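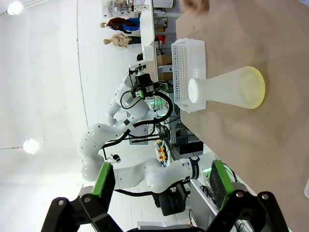

## Progress report to Ruvora: lab handling project, period ending 22nd May

This report covers the second period of the grant. Most of it concerns the gripper fault and the stop we called afterward, which used up a good part of the time planned for the pouring task.

### What was planned

The work plan had both arms at the Rondumby bench setting up a flask, placing a funnel, and clearing the table into the basket. We had a target of 2000 logged attempts before July. As of this report the log stands at 2326, but many of those were recorded with the fault present and will have to be checked before we count them.

### The fault

During a clearing run, one gripper lost its hold on a flask partway through a lift. The controller went on reporting a closed grip and carried on with the next move. The arm came down over the basket and pressed on the rim before the operator hit the emergency stop. There were no injuries. The flask was plastic and was not damaged, and the basket was replaced.

The cause was a finger pad that had worked loose from its backing. When the pad slid, the finger reached its closed position with nothing in it, and the Unora software treats that position as a successful grasp if the motor current is above a set level. Friction from the loose pad was enough to keep the current up. We were able to repeat this on the bench by loosening a pad on purpose.

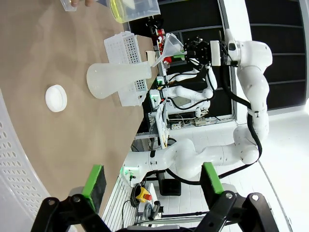 **Leonie Sheehan**

I took over the follow-up after the stop. Going back through the logs, I found six earlier runs with the same pattern, in which the grip was reported as closed and the object was missing at the next check. They had been marked as ordinary drops. None of them ended in contact with anything but the table, so they weren't flagged for review.

Changes made so far:

- Pads on all grippers were removed, cleaned, and bonded again. They are now checked by hand at the start of each shift.
- The grasp check compares finger position with the expected width of the object. A mismatch pauses the arm.
- Downward force near the basket and the rack is limited to a lower value.
- Anyone reaching onto the table while the arms are powered must have a second person at the stop button.

The last item slows us down. Runs that need a person to hand in a cup or move a container take around twice as long as before, and I don't want to relax the rule until the new force limit has been tested properly.

### Still open

Orakzai has been asked for a pad with a mechanical fastening. We have no delivery date. Funnel placement is the weakest part of the task because the width check gives false pauses on a tapered part, and Josefina Lagos is working on a separate setting for it.

### Request

We ask Ruvora to move the pouring milestone to the end of July. No additional money is requested. The cost of the pads and the replacement basket will come out of the existing parts budget.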